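Home | Diary | Reading Lists | Membership | Contact

The Clernberg Civic Reading Society
Chair's Diary

5 June 2022

The Society returned this week to the question of how a town should pay for its own newspaper. The spring program closed in April with a long session on campaign finance, and members asked that the summer begin closer to home. The title chosen is a short book on municipal printing contracts, published by the Verkance press, which argues that towns ought to put their legal notices out to open bid each year and publish the results in full.

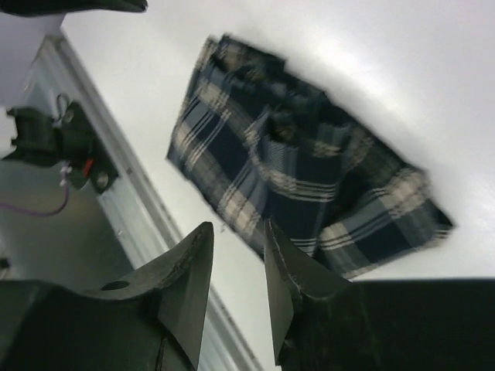
Attendance was good for a summer meeting. The discussion opened with the second chapter, in which the author traces how one publisher, the Rudd company, came to hold the notice contracts for most of the county. Several members felt that the account was fair but thin. The company's replies are given in a footnote, and the letters on which that footnote depends are not reprinted. A request for copies has been sent to the press.

I had not expected the chapter on postage to hold the room as long as it did. The author maintains that the old mailing discount kept small papers alive well after their advertising had gone, and that its loss was felt first in towns with fewer than 2,048 households. Clernberg is larger than that, though it was not when the discount ended. One member had kept bound volumes of the former weekly and read aloud from an editorial on the sewer bond. It was better written than I remembered.

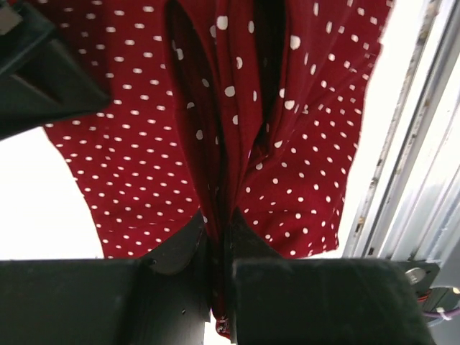 Opinion was divided on the remedy. The author would have the council set aside a fixed sum for public notices and allow any paper with 400 paid subscribers to compete for it. Members who have served in local office thought the threshold too low. Others thought it would shut out exactly the kind of paper the book hopes to bring back. I am inclined toward the second view, but I would like to read the appendix again before saying so in the newsletter.

The Society takes no position on the ballot measure. This was stated at the opening of the meeting and is entered here at the request of the members. 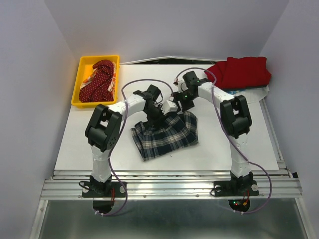 Under other business, it was agreed that the fall list should include Skomadness, the collection of satirical essays on party conventions which was passed over last year. The objection then was its length. The paperback edition has dropped the 200 pages of speeches, and the objection was withdrawn.

The lending shelf is short 3 copies of the printing book. Members who have finished are asked to return theirs before the next session.

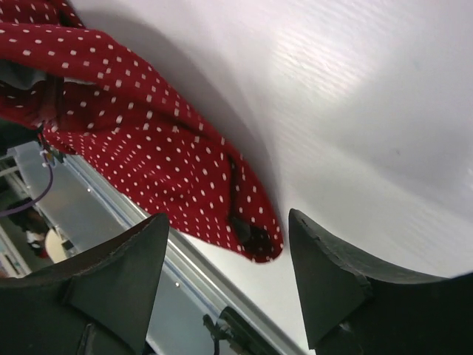 I walked home by way of the old press building on the square. The lettering over the door has been painted out again. I have made a note to ask the council clerk whether the minutes from the year of the sale are open to the public, and whether they may be copied.

Next reading: chapters five through seven, with the appendix.

2 comments | 6 shares

Contact the Society | Copyright Clernberg Civic Reading Society | Back to top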